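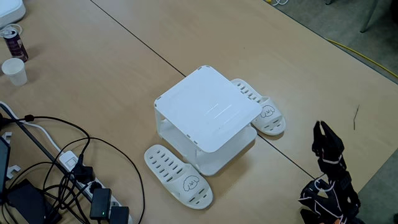
Hausschuhe, Regal und Greifarm auf dem Arbeitstisch der AG Ludus.

Werkstatt-Tipps: Hausschuhe aufräumen mit dem Roboterarm

In unserem Kurs in Mesham bekommt jede Gruppe eine Aufgabe aus dem Haushalt. Meine Gruppe hat die Hausschuhe: Beide sollen von der Tischplatte auf das kleine Regal. Ich schreibe auf, was bei uns geholfen hat.

Regal festlegen
Ein leichtes Regal aus Kunststoff rutscht, sobald der Greifer es berührt. Wir kleben unter jeden Fuß ein Stück Antirutschmatte, 2 mm dick. Danach zeichnen wir die Position mit Bleistift an. Wer zwei Tische zusammenschiebt, soll prüfen, ob die Platten gleich hoch sind.

Am Riemen greifen
Die Sohle ist für unseren Greifer zu dick. Besser geht es am Riemen, und bei Schuhen mit Löchern finden die Finger dort auch guten Halt. Fahren Sie die letzten Zentimeter langsam, wir nehmen 25 Prozent der Geschwindigkeit.

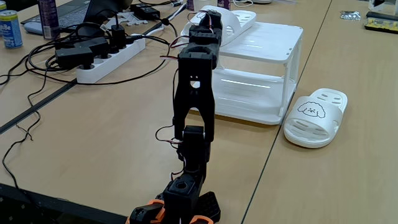
Ludus-Werkstattblatt, Seite 63

Über dem Regal nicht zu früh öffnen. Der Schuh soll zuerst mit der Sohle aufliegen, dann erst gehen die Finger auseinander. Mazurek aus der Nachbargruppe macht es umgekehrt und hebt seine Schuhe oft vom Boden auf.

Kabel ordnen
Die Steckdosenleiste gehört auf die andere Seite als der Arm. Die Kabel am Arm brauchen eine lockere Schlaufe an jedem Gelenk, sonst ziehen sie beim Strecken. Das habe ich von Mitsuko Yagi gelernt, die den Kurs leitet.
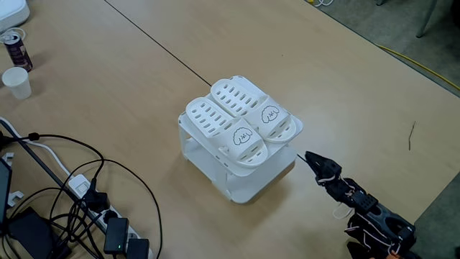

Nach der Übung

Den Arm in die Ruhestellung fahren und dann den Strom ausschalten. Die Backen des Greifers mit einem trockenen Pinsel reinigen. Becher und Dosen bitte wegräumen, Ladeck braucht die Tische am nächsten Morgen.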